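《手持夹爪入户操作采集规范》修订讨论会 会议纪要

时间:2024年7月7日 14:00
地点:Lallitbridge 办公区二层小会议室,部分人员线上接入
主持:Konrad Ostrowski
参会:Skutgate 项目组、Tuncer 现场执行组、数据质检组、法务
缺席:设备维护组(会前已交书面意见,见第四项)
记录:项目组
版本:会后第2稿,已按各组回复修改

一、上次会议遗留事项

1. 规范适用范围。上次会上没有定下来的是,厨房明火区域和阳台是否纳入。本次确认:明火区域不纳入,灶具处于关闭状态时的台面操作可以纳入;封闭阳台纳入,开放阳台不纳入。

2. 入户告知书的字号和版式已由法务改好,现场组反映住户基本能在签字前读完。告知书中“设备会记录画面”一句保留原文,不再缩短。

3. 质检退回单的格式仍有两种在用。统一用 Hornumley 系统里的那一种,旧表格停用。现场组手里剩余的纸质退回单由各小组长收回,不再补印。

二、本季度抽检情况

质检组通报,本轮抽检超过207条记录,其中23条被退回。退回原因集中在以下几类,按出现多少排列:开始动作前夹爪已经碰到物品;结束时物品没有完全放稳就松开了扳机;画面中出现了带有个人信息的纸张;双手配合时一侧夹爪长时间闲置且挡住另一侧。

现场组对“长时间闲置”的判定提出异议。有些任务一侧夹爪本来就只负责扶住物品,看上去没有动,实际上一直在受力。质检组同意修改说明:扶持、压住、抵住都算有效动作,退回时须写明闲置的一侧在哪个时间段与任务没有关系,不能只写“左手不动”。

Konrad Ostrowski 问退回记录是否都重新采过。现场组答复,还能约到住户的都已重采,约不到的直接作废,没有用别家的记录顶替。会议认可这一做法,并写入规范正文。

三、规范逐条讨论

3.1 入户与场地整理

原条文要求“采集前将操作面清理至无杂物”。现场组认为这一条和项目目的相冲突,家里本来就有衣物、被褥、收纳用品,全部清走以后采到的东西用处不大。讨论后改为:保留住户日常摆放,只移走四类物品,即证件和票据、药品、尖锐物、住户指明不愿入镜的物品。移走物品由住户本人动手,采集员不得代劳,也不得打开抽屉和柜门。

床面、沙发等软质表面可以作为操作面,但要在任务单上勾选“软面”。目前任务单里这一栏是选填,改为必填。

铺有花纹织物的操作面不需要更换。之前有小组自带素色垫布,这一做法停止。

3.2 双手配合

双手任务的基本要求不变:两侧夹爪在开始前都应处于张开状态,指垫不接触目标物。接近目标时,先到的一侧停住等另一侧,不要推着物品走。对纸盒、软包装这类容易变形的物品,夹持力以物品不滑落为准,外壳被捏出折痕的记录要标注“变形”,不必退回。

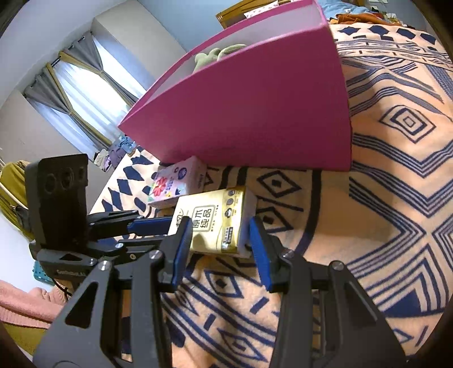 条文里“两侧同时接触”的说法引起了较多讨论。执行组认为真正做到同时很难,强求同时反而会让采集员动作僵硬。质检组担心放开以后会出现一侧先把物品推歪、另一侧再去补救的情况。最后定为:允许先后接触,先接触的一侧不得使物品产生明显位移;若已产生明显位移,本条作废重来,不要在同一条里修正。

有人提出是否允许在一条记录里更换主手。会上意见不统一,暂不写入,先由质检组在十月前整理一批样例再议。

3.3 线缆与手持姿势

线缆应从设备下方自然垂落,不得绕在手腕上,也不得从目标物上方越过。线缆拖到其他物品时先停止记录,理顺以后再开始新的一条。

手持姿势不做统一规定。原稿里要求肘部夹紧身体,现场组里个子较矮的同事反映够不到床的另一侧,删去这一句。连续采集每满一段后休息,时长由各小组自己掌握,组长负责提醒,不得为了赶进度取消。

3.4 包装文字与住户隐私

市售商品包装上的品牌和说明文字可以保留,不做遮挡。快递面单、处方标签、手写便条、带姓名的学生用品属于个人信息,必须在开始前移走或翻面。法务补充,小票和零散纸片经常被忽略,尤其是堆在床头或柜面一角的,采集员开始前应请住户自己看一遍背景。

窗户方向朝向对面住户且能看清室内时,应拉上窗帘。纱帘可以接受。

住户家中的照片、奖状等按住户意愿处理。住户当场同意、事后反悔的,以后一次表态为准,相关记录在收到通知后删除,不需要住户说明理由。

3.5 物品归位

每个任务结束后,物品是否放回原处由任务单决定。全部任务结束后,必须由住户确认物品归位情况并签字。现场组提出签字环节有时会让老年住户紧张,希望改成口头确认。法务不同意,签字保留,但表格可以缩成一栏。

儿童玩具、毛绒用品用完后放回原来的收纳容器内,指垫接触过的部位如住户提出要求,应当场擦拭。入口用品和贴身衣物不作为夹取对象,这一条原来写在附录里,移到正文。

3.6 任务描述的写法

任务描述由采集员在现场口头录入,后台再转写。转写时只写做了什么,不写推测。“把盒子拿起来放到左边”可以,“整理床铺以便休息”不可以。物品名称拿不准时用上一级的名称,例如写“盒子”“布料”,不要猜具体用途。

失败的记录同样要写描述,并注明在哪一步失败。此前有小组把失败记录直接删掉,经质检组提醒后已停止。会议再次明确,现场人员没有删除权限,删除一律由质检组在系统内操作并留下记录。

四、设备维护组书面意见

由主持人代为宣读,要点如下:

指垫每天出门前检查一次,边缘翘起或表面发亮的应当更换,同一设备上的两片一起换,不要只换一片。换下来的指垫装袋带回,不要丢在住户家里。

连杆处的螺钉如有松动,现场只允许用随箱工具拧紧,不得加胶,不得更换型号不同的螺钉。拧紧后需重新做一次开合标定,标定没有通过的设备当天停用。

镜头表面用专用布擦,不要用纸巾,更不要用住户家里的布。

会议对以上意见没有异议,其中标定一条并入规范正文,其余放入附录。现场组问备用设备是否够用,维护组不在场,会后书面答复。

五、与 Hornumley 系统的对接

系统目前不能区分“软面”与“硬面”,新增字段需要等下一次更新。更新之前,现场组在备注栏里写“软面”二字,后面不加标点,方便以后批量替换。

上传时限维持原规定,当日采集当日上传。住户家网络不得借用,即使住户主动提供。回到驻点后网络中断的,存储卡交组长锁存,第二天上午补传,并在交接本上登记。

Tuncer 一方提出,希望能看到自己小组的退回原因汇总,目前只能逐条点开看。项目组答应提需求,但没有承诺时间。

六、培训与上岗

新采集员上岗前,应在驻点的模拟房间完成练习,再跟随老采集员入户。跟随期间只看不做,跟随结束由带教人签字。有组长提出人手紧张时能否缩短跟随,未获通过。

已在岗人员不需要重新考核,但须在新版规范发布后参加一次讲解。讲解材料由项目组准备,重点讲3.2和3.4两条,其余部分自行阅读。讲解时用的退回样例应先经法务看过,画面里带有个人信息的不得拿来投影。

七、决议

1. 规范按第三项讨论结果修改,修改稿发各组会签,会签期间沿用旧版。
2. 纸质旧退回单停用,自备垫布停用。
3. “软面”一栏改为必填,系统更新前以备注代替。
4. 主手更换问题暂缓,十月再议。

八、待办

项目组:出修改稿;向 Hornumley 系统提交“软面”字段和退回汇总两项需求;准备讲解材料。
质检组:修改“闲置”判定说明;收集更换主手的样例。
现场执行组:收回旧退回单;向各小组传达四类须移走物品的范围。
法务:把归位确认表缩成一栏,附在告知书后面。
设备维护组:书面答复备用设备数量;提供开合标定的操作步骤,供附录引用。

九、其他

执行组有人问,住户家的宠物进入操作范围时怎么办。现行做法是停止记录,等住户把宠物带开。会上同意照此执行,写进3.1末尾。

关于住户赠送饮料、水果等能否接受,Konrad Ostrowski 表示按公司原有规定,不在本规范内讨论。

下次会议时间待定,会签意见返回后由项目组另行通知。

纪要发送:全体参会人员,抄送设备维护组。对记录内容有不同意见的,请直接回复项目组邮箱,并注明对应的条目编号。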